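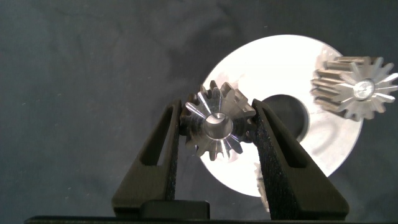 Bevel gear held between the pads.

November, notebook 3, shared bench, evening. Simão still says the arm can put the gear plate together by itself by the end of the month. I doubt it. Holding a gear is the easy bit. Putting it on a pin with no slop and getting the teeth to drop in is where the Pavlović kit had us swearing, and that was with human fingers.

Changes since last entry: new speckled pads glued on, closing speed down to 80 on the Vullex slider (was 300, far too keen). The slider has no units. I asked Natália what 80 means and she said "slower than 81".

The plan is to hover over the plate with the fingers open, find the hub, then go for the gear. 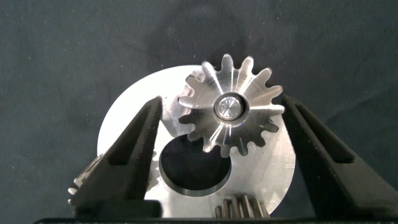
The hub detection is the part I trust least. Anything shiny and round scores well, and the bore in the plate scores nearly as well as the pin. Simão wants to raise the threshold. I'd sooner dim the lamp first – it costs nothing and we can undo it.

Natália's log has 498 entries under "grasp OK". I read through a page of them and "OK" only means the motor current went up. It would say OK to a thumb. Before anyone quotes that figure on the Koltulari forum, I want a column for whether the gear ended up on its pin.

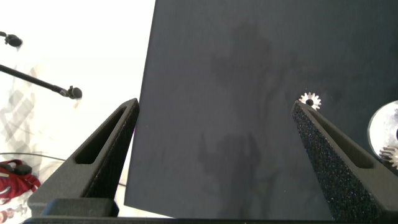 Pivesow Workshop Notes, no. 14, p. 37

Small spur gears next. They want a gentler approach than the bevels and I expect the fingertips to push them about. Encoder limit left at 3000 for now.

To do: dim lamp, add column, ask Simão where the 2 mm hex key went.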